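About the Bonstead School of Applied Automation

The Bonstead School of Applied Automation trains technicians and engineers to build, run and maintain robotic equipment. Our main building has 3000 square feet of workshop space, and 669 students are enrolled across day and evening programs. Instruction is given in small groups, and every student works with the machines from the first term.

Each June the School holds its Open Day. Families, employers and prospective students are invited into the workshops, where teaching staff and senior students present current coursework. The most recent Open Day received 984 visitors. The main demonstration, held in the Uvetti Workshop, was on the handling of household objects — fruit, cups and bowls — with robotic grippers.

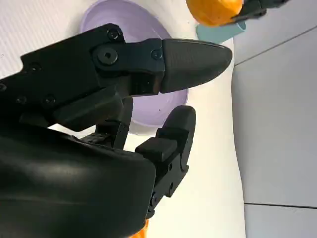
Tabletop handling demonstration, Uvetti Workshop: two grippers, with an orange held above a teal-blue cup.

The demonstration was prepared under the direction of Farzana Hettiarachchi, Head of Robotics. Visitors may put questions to the operators between runs, and those who wish to try the controls can sign up at the Hoarau Street entrance. Children under 9 must be accompanied by an adult at all times.

Group visits are also arranged during the school year. Schools and companies may request a guided tour of the workshops, with or without a demonstration. Requests are handled by Reijo Juntunen, Visits Coordinator, at the Londine Office on the first floor. Please state the size of the group and any access needs when writing.

Page last reviewed: 2021-03-15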